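I got to Hidayah Hutapea's place a bit before 8 a.m., which she'd told me was the only time she could talk, and she already had flour up to her elbows. She runs Binon, the little bakery on the corner where the shoe repair used to be, and if you've ever stood in the line there you know she does not slow down for anybody. "You can ask me whatever you want," she said, "but I'm shaping while you do it."

So I asked her about the starter, because everyone does. She rolled her eyes (fair!) and told me it's 12 years old, it has no name, and she doesn't feed it spring water or play it music. "It's flour and water. I use rye in the winter because the kitchen is cold and rye wakes it up. People want a story and I don't have one."

She does have a story about how she started, though. Hidayah was doing payroll for a flooring company and baking two loaves every weekend, one for herself and one for whoever was nice to her that week. Then her neighbor Ridwan Menon asked if he could buy a dozen for his daughter's engagement party. "I said yes and then I went inside and panicked. My oven fit two. I was up all night, and I burned three of them, and he paid me anyway."

Ridwan is her business partner now. He handles the ordering and the money and he wandered in halfway through our talk with a coffee for each of us, which I appreciated a lot. I asked him what he remembers about that party. "The bread was good," he said. "I didn't know about the burned ones until she'd told the story to the whole neighborhood."

Their first oven was a used Grewal that cost them $3,290, and Hidayah still talks about it like an old car she misses. The door never closed all the way. She held it shut with a broom handle for most of the first year — and she swears the crust was better.

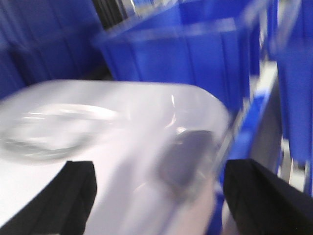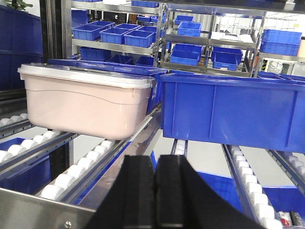 Plastic containers, one of them up close.

I wanted to know what she thinks home bakers get wrong, and this is where she put the dough down for the first time. "They don't wait. They read four hours in the recipe and at four hours it goes in the oven, no matter what it looks like. Poke it! If it springs right back, go watch TV." She also thinks most of us are scared of color. Her country loaf, the Drivach, comes out so dark that new customers sometimes ask for a lighter one. She'll sell them a lighter one, but she makes a face.

These days they bake roughly 75 loaves on a normal morning, and more before the holidays. I asked if she wanted to get bigger, maybe open a second shop across the river in Bestska. Ridwan looked at the ceiling. Hidayah laughed and said they'd had that conversation already, more than once, and they'd have it again in March when the lease comes up.

"He wants 2 shops," she said. "I want a day off."

Then the timer went and that was pretty much it for my interview. She sent me home with a Drivach, still warm, and told me not to cut it for an hour. I made it about as far as my car.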